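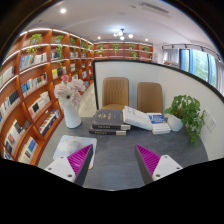 January 11, 2018

Reading room, part 2: the table

The shelves were finished before the holidays, so this post covers the table and what goes on it. I had planned to leave the surface bare and gave up on that after a week. A bare table in a room full of shelves collects mail.

The top is slate gray. I looked at the Orum in white and the Guller in oak first. White showed every pencil mark on the store sample, and the oak was close enough to the color of the bookcases to look like a failed match. Dark gray does show dust. I wipe it with a barely damp cloth and then a dry one, and I have stopped using spray cleaner on it, which left streaks that were visible in the evening with the lamp on.

Books in the middle. The dark covers are stacked flat, with the charcoal one with the gold lettering on top. Flat stacking is easier on the bindings than leaning, provided the stack stays low and the largest book is at the bottom. The thick white book is leaning against the stack at the moment. This is bad practice - the text block sags over time and pulls at the hinge - and it will go back on a shelf when I finish it. The white one with the blue panel lies flat next to it and is the one I consult most, so it stays within reach.

The flowers are artificial, pink and white, in a plain white cylinder vase. I keep fresh flowers out of this room. Water and paper are a poor combination, and pollen stains cloth bindings. Dusting the blooms takes a soft paintbrush and 7 minutes.

The plant is real and does need water. It has round leaves and has started to trail over the side of its white pot, so I turn it a quarter each time I water. I do the watering at the kitchen sink, let it drain fully, and carry it back. It will probably need a trim in February.

The picture card with the clouds and the gray moon came from Riserero. It was meant for the wall and I have not found a place for it, so it lives near the corner of the table. I tried it as a coaster once and do not recommend it.

Still open: the lamp. The Zeng has the right height but a cold bulb, and the cord is too short to reach the outlet behind the left bookcase. I will measure again before ordering anything.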